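# Open day at the Runditz works, Solville

The Runditz works in Solville opens its doors to visitors one afternoon each February. I had meant to go for a few years and finally managed it this time. Runditz makes office and desk goods under contract for other firms, mostly molded plastic parts, and also tries out finished items for customers. Entry was free but you had to sign up by email, and the groups were kept small.

I took the bus from the station. It stops at the end of Amarasinghe Road, and from there it's a ten-minute walk past the tire depot. There is parking, but the lot was full when I got there at 1:30, so the bus was the better choice. Sign-in was at a counter inside the main door, where we were given a sticker and a pair of safety glasses.

The first stop was the molding hall. It's loud and warm, and we stayed behind a painted line on the floor. There were 6 machines, of which four were running. The guide said each tool is good for a long run before it goes back for polishing, and that changing one over takes most of a morning. They were making drawer organizers that day, in gray. Parts came off the belt and went into crates, and one of the operators let us handle a few rejects. The usual fault was a small sink mark near the corner, which I couldn't find until it was pointed out.

After that we went upstairs to the packing line. It holds some 1,000 cartons when full, stacked on racks along the back. Not much was happening there, as the shift was on its break. I would have liked to see it working. If you go next year, ask for the early group.

The part I had come for was the desk rooms, on the same floor. These are small rooms set up with ordinary things so that a layout can be tried at normal size. Runditz calls the program Flenevow, and the name is on all the doors. There are four rooms, and visitors could walk into any of them and sit down for as long as they liked. The walls are painted in strong colors, a different mix in each room, so that staff can tell them apart in their notes.

The second room was the one I spent longest in. It has a round table with a light wood top, a green wall behind it and dull red walls to the sides. The table had a mouse, a mouse pad and a few supplies on it, and the idea was to move things until the table suited you. 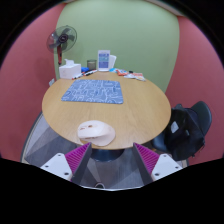 *The round table in the second desk room, with the mouse at the near side and the supplies along the back.*

The mouse is a cream-colored model with a wide thumb rest. I have fairly large hands and it suited me well, though my usual one at home is flatter and it took a minute to get used to the height. The side buttons are narrow and set low. I kept missing the front one.

The blue pad, with its line drawings, was more cheerful than I expected from this company. I tried it closer to me and then further over to the left. A round table is awkward for this kind of work – there is no straight edge to line the pad up with, and your forearm ends up resting on a curve. The guide said most people who try the room make the same complaint. On the other hand, it's a good shape if two or three people need to sit and talk.

Tissues, whiteboard markers and a see-through cup were kept at the far side. I could reach them without standing up, but only just. I tried the markers in the cup and found that better, and the next visitor took them straight out again. There was a form by the door for comments, and I wrote that the cup should be nearer the front.

The other rooms had rectangular desks. One was set up for standing and had a foot rail, and that one had a line of people waiting, so I only looked in. The last was still being painted.

The tour ended in the canteen with coffee and a plain sort of almond cake. There was a table of seconds for sale, mostly trays and letter racks, cash only. I bought 6 small trays for the workshop at home. Two have scratches on the underside and the rest look fine to me.

Some practical notes for anyone planning a visit:

- The tour takes a bit over two hours, including the coffee.
- Closed shoes are required for the molding hall. One visitor in sandals had to wait in the canteen.
- The elevator is out of the way, behind the packing line. Tell them at sign-in if you need it.
- Photos are allowed in the desk rooms but not in the molding hall.
- The last bus back to the station leaves Amarasinghe Road at 5:40.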